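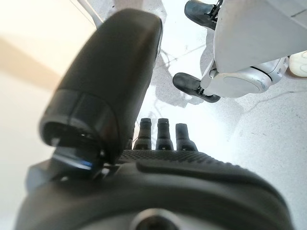 Black hand, thumb up

Kumix voice messages: how do I stop them sending the second I let go?

tallowood_pete
Posted 6th March
Hi all, long-time reader, hardly ever post. I moved over to Kumix last winter because my whole netball committee group chat went there (I do the draw and the umpire roster) and on the whole I don't mind it. What's doing my head in is the voice messages. You hold the mic, you talk, you let go and off it goes. No preview, no second chance. Last night I sent 154 people a recording of me telling the dog to get off the couch.

I've been through Settings, then Chats, then Audio, and there's a toggle called "Hold to record" but turning it off just makes the mic button vanish. Is there a way to listen back before sending? Android, latest version as far as I know.

gravelrash
Slide up while you're holding it. A little padlock comes up, let go on the padlock and it keeps recording hands-free. Tap stop and you get a play button and a bin. Been there for ages.

tallowood_pete
Mine doesn't do the padlock. I slide up and it just scrolls the chat behind it. Am I doing it too slowly??

mintslice_88
You need to be in a normal chat for that. In the big broadcast groups (the ones with the megaphone next to the name) the padlock's missing and it's send on release only. I reckon that's on purpose so people keep them short, but it's a rotten way to go about it.

gravelrash
Don't think that's right. I'm in a broadcast group with 515 members and I get the padlock every time.

mintslice_88
Are you an admin in it?

gravelrash
No, just a pleb.

mintslice_88
Well then I dunno. Mine's definitely missing in the megaphone ones, I just went and checked two of them. iPhone here, if that matters.

sou_wester
Could be the keyboard. I had the same thing with the Su keyboard installed, it grabs the swipe before Kumix ever sees it. Switch back to the stock keyboard, force close the app, try again. Fixed it for me, though I was filthy about it as I like the Su one for the emoji search.

tallowood_pete
Ooh, I do have Su! Will try after tea.

Conikfan
Or just leave Kumix. I've said it in every one of these threads and I'll say it again, Conik has had preview on voice messages from day one, plus it gives you a transcript. Takes five minutes to move a group.

sou_wester
Five minutes, righto. Have you ever tried moving a netball club? Half of them are still asking where the Facebook page went.

Conikfan
I moved our cricket club in an afternoon. People grumble for a week and then they forget the old one existed.

gravelrash
The Conik transcript is hopeless with an Aussie accent though. My brother-in-law said "bring the esky" and I got "ring the Eskimo". Also it squashes the audio so hard that anything recorded outdoors sounds like it's coming from inside a bucket.

Conikfan
That was the old version. They changed the audio in June and it's heaps better now — still not perfect in wind, I'll give you that.

rosella_lane
For anyone who can't get the padlock at all, my workaround is to record it in the chat with yourself first (search your own name, it comes up as Notes to Me). Listen back, then long press and forward it to the group. It does show a little "forwarded" tag but who cares. You can trim the ends in there too if you tap the three dots.

mintslice_88
Didn't know about the trim, ta!

rosella_lane
No worries. One catch, forwarded ones don't play at double speed for whoever gets them. My mum reckons that's a feature.

tallowood_pete
Back again. Swapped the keyboard, force closed, and I've got the padlock in the small chats. Still not in the big group, so I think you're both half right?? The keyboard was eating the swipe AND something's different about the megaphone groups on my phone. I'll do the Notes to Me trick for the big one.

gravelrash
There's a long thread on the Rasamgate boards about it, 1,312 replies last I looked, and the gist seems to be they're rolling the padlock out to broadcast groups a bit at a time. So some of us have it and some don't.

mintslice_88
See, so I wasn't wrong.

gravelrash
You said it was on purpose!

mintslice_88
A slow rollout is on purpose.

Conikfan
Conik doesn't have this problem.

sou_wester
Mate.

tallowood_pete
Thanks everyone. Can you delete a voice message for the whole group after it's gone, by the way? Asking about the dog one.

rosella_lane
Only in the first 3 minutes, sorry. Long press, Remove for everyone. After that it only goes from your own phone.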